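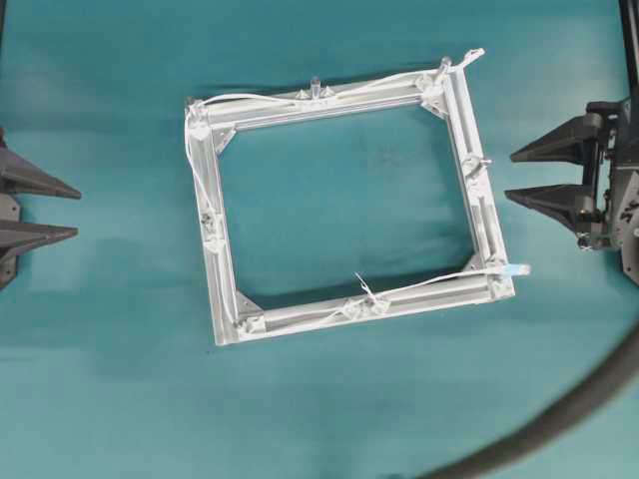
Yung-ching Yuen objects that nobody ever got stronger by resting, and the objection deserves a fair hearing. Our lifters at the Flurham site mostly agreed with it. We assigned 30 of them to rest either one minute or three between sets of squats, for 9 weeks, and the long-rest group complained throughout – chiefly of boredom.

Figure 2. Aluminum frame on the work surface.

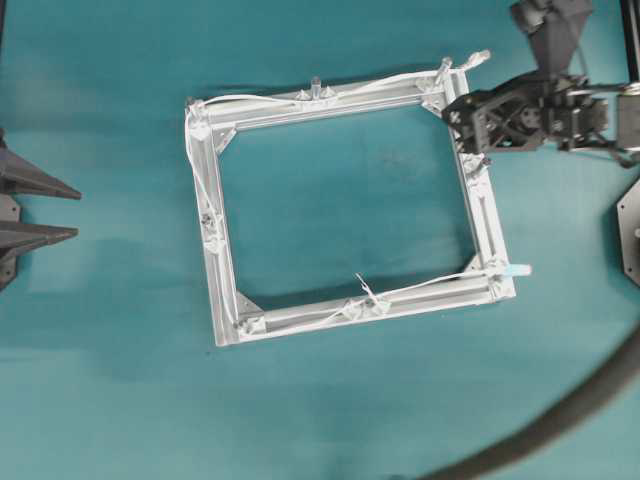
Boredom aside, the long-rest group finished more of its planned repetitions in the later sets. The short-rest group finished sooner and went home, a benefit our strength measures were not built to detect. Training logs were kept in the Kolo diary, where one man recorded every set as "fine."

We read the difference with care. Lifters at Kemeys chose their own starting loads, and pride is hard to control for – we tried.

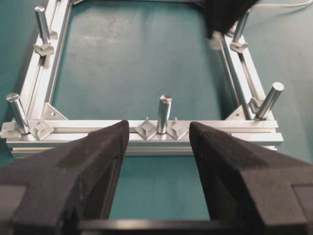 Vol. 9, p. 100
Rest periods were timed by wall clock until June and by stopwatch after that.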